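Stikdale Rec Basketball: We Need Players, Scorekeepers and a Couple of Refs
Last updated: Sep 27, 2019

Hi all, Jiahui Du here. I run the Tuesday night league at the Stikdale gym, and I'm putting the word out early this year so I'm not calling people at dinnertime the week before tip-off (sorry again to everyone I did that to).

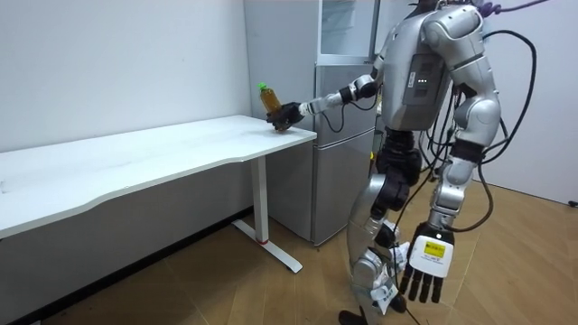
We had nine teams last season and I want 11. We lost a few players to the Futham league when they moved to Sundays, and a few more to new babies and bad knees, so there are real roster spots open on the teams we already have, plus room for two brand new ones. If you've been playing pickup and thinking you'd like a game with a clock and a whistle, come out!

Who can play

Anybody 18 or over. You don't have to live in Stikdale. We've got folks driving over from Govberg every week and they seem to think it's worth the gas. Men and women play together, and we've had teammates with thirty years between them. If you played in high school, great. If the last time you shot a free throw was in gym class, I'll put you on a team that passes the ball, and I mean that. I know which ones do and which ones don't.

You can sign up alone, with a friend, or as a whole team. A full team is eight to ten people. Please don't sign up with six and tell me the others are coming. I've heard that one before and then it's me out there in the fourth quarter.

What it costs

It's $120 per player for the season, and that covers the gym, the refs, your jersey and the playoffs. You can split it into 2 payments if you ask me when you register. Returning players who still have last year's jersey and can still get it on, let me know – I'll take a bit off.

How the season goes

Games are Tuesdays, with tip times at 6:15, 7:30 and 8:45. Everybody gets some late ones. I rotate it as fairly as I can and I keep a spreadsheet, so if you think you're getting stuck with all the 8:45s, ask me and I'll show you. Four ten-minute quarters, running clock until the last two minutes of the fourth. Every team makes the playoffs. The top five skip the first round.

New this season, I'm adding a half-hour skills night before opening week for anybody who wants it. Layups, boxing out, how our zone rules work. It's free if you're registered.

Refs and scorekeepers

Now the part where I beg a little. I need two more refs and three people for the scorer's table.

Refs get paid per game, cash the same night. I'd love somebody with experience, but I'll train you if you know the game and can stand being yelled at by a dentist. You'd work two games a night, and you can skip weeks if you tell me by the Sunday before. You need your own whistle. I have shirts.

Scorekeepers get paid too, less than the refs, and it's a good job for a high school kid who likes basketball. You run the clock, keep the book and flip the possession arrow. The book is on paper and I'd like to keep it that way. Last season we had 261 people on the rosters and subs list over the whole year, and every point any of them scored is written down in a binder at my house. I look through it more than I should.

How to sign up

Pick up a form at the front desk of the gym, or get one from me at open run on Saturday mornings. Fill in both sides. The back has the emergency contact and your jersey size, and people forget the back. Team captains, hand yours in all together with a team name I can read out loud over a microphone with children in the building.

If you only want to sub, there's a box for that. Subs pay by the night and get a text when somebody's short. It fills up fast in flu season, and some of our best regulars started out that way.

Questions about any of it, leave a note for me at the desk with your number and I'll call you back – usually after nine, once my own kids are down.

See you on the court!

Jiahui

Recent posts
Lost and found from the spring season (so many water bottles)
Final standings and playoff scores
Saturday open run: new start time
Parking at the Stikdale gym during roof work

Get league news in your inbox. Enter your email to join our newsletter. You can unsubscribe at any time.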